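Who Can See My Posts? A Test of Privacy Settings on Two Small Social Networks

Term project report, Media and Society
Group members: Ngân Khương, Edmund Makowska, Yee-man Hung
Submitted to Tetsuya Ebihara

Why we picked this topic

Every social network we have ever signed up for says it cares about privacy. We wanted to know what that claim is worth once you have an account and try to change something. The big networks have been written about so often that we chose two smaller ones, Grokero and Louro. Both sell themselves as the calmer, more private choice. Louro's sign-up page says "you decide who sees what." We went in doubting that, and we should say so at the start, because it probably shaped what we noticed.

What we did

Each of us opened a new account on both networks in October. We left every setting the way it came and wrote down what a stranger could see. Then we tried to lock the account down as far as it would go, without using the help pages. After that we read the help pages and tried again. Edmund also read both privacy policies from start to finish, which he does not recommend.

We did not test anything technical, such as what data the apps send out in the background. We don't have the skills for it, and a lot of the claims these companies make can't be checked from the outside anyway.

Grokero

Grokero starts you off with a public profile. Your name, your picture and your list of friends are open to anyone, including people with no account. Posts go to friends only, which sounds good until you find that a comment on a public post shows up in search under your name. There is a switch for this. It sits under "Discovery," two menus away from the page called "Privacy," and Yee-man only found it on the second try.

The friend list was worse. You can hide it on your own profile, but it still shows up in pieces on the profiles of your friends if they haven't hidden theirs. The help page calls this "mutual visibility" and presents it as a feature. We think most people who flip the switch believe their list is now private -- and nothing on the screen tells them otherwise.

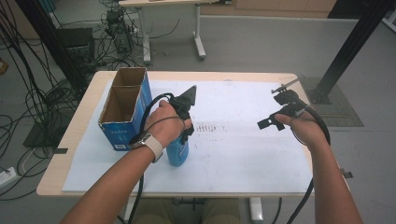

Kazuhiro Ishida read our first draft and thought we were being too hard on Grokero over the friend list. His point was that a friendship belongs to both people, so one of them can't reasonably hide it for the other, and that any network with public profiles would hit the same problem. We talked about this for a while. He is right that there is no perfect answer. We still think the switch should say what it does.

Louro

Louro is built on groups. You sort your contacts into groups and pick one each time you post. The default group is called "Everyone I Know," and it includes people who have added you even if you never added them back. Ngân knows none of the people who turned up in hers.

Once you get past that, the controls are better than Grokero's. They are all on one page and written in normal sentences. A preview button shows your profile as a stranger would see it, and in our tests it matched what the other two of us saw.

Our doubts are about effort. Sorting people is dull. In an informal survey of 50 students on campus, most said they would post to the default group and leave it there. A privacy tool that depends on everybody doing paperwork will mostly protect people who like paperwork.

The policies

Grokero's policy runs to more than 3,000 words and Louro's to just over 1,000. Shorter was easier to read, but it wasn't clearer on the part we cared about. Both say data may be shared with "partners" and neither lists them. Both also say the policy can change at any time, and that using the service after a change counts as agreeing to it.

Problems with our project

Three people is a small group of testers, and all of us are used to digging through menus. Our survey asked whoever was sitting nearby in the library. Louro also moved some of its settings while we were still testing, so a few of our notes may describe a page that no longer exists. We had planned to include Nakport as a third network, but it was closed to new members.

What we would tell a new user

Check the defaults before you post anything, and on Grokero look under "Discovery" as well as "Privacy." On Louro, make one small group on the first day and set it as your default. Edmund has kept his Louro account. Yee-man and Ngân asked both companies to delete theirs, and at the time of writing only Louro had confirmed it.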